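Went along to the September open day at Jesalis, the old quarter they've been "bringing back to life" for years. The leaflet promised up to 200 exhibitors. I don't believe it, unless they were counting the people selling fudge.

Entry was £2, fair enough, and the guided walk left at 11.15. Our guide, Sachiko Murakami, knew her drains and her rents and was the best part of the morning. She told us 86 households had moved back in. When I asked how many of those were holiday lets she said she'd have to check — I've left her my email.

The bakery talk was full. The Guvance tent had a model of the new square under a plastic lid, with a lot of tiny trees on it, and no one could say who'd be watering the real ones.
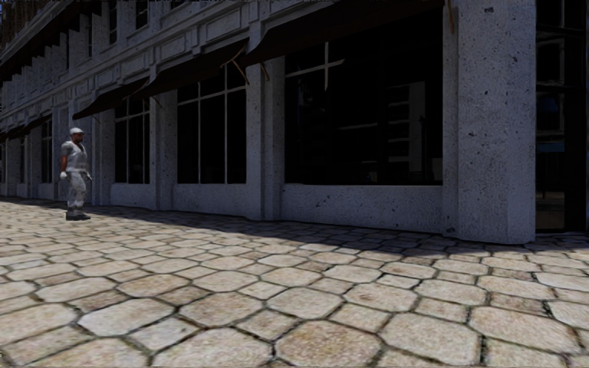
Lunch was a cheese roll at a price I won't repeat. Kai-wen Liao, who came with me, liked the whole thing far more than I did and has signed up for the spring walk. I'd want to see the letting figures first. The 344 bus back was twenty minutes late.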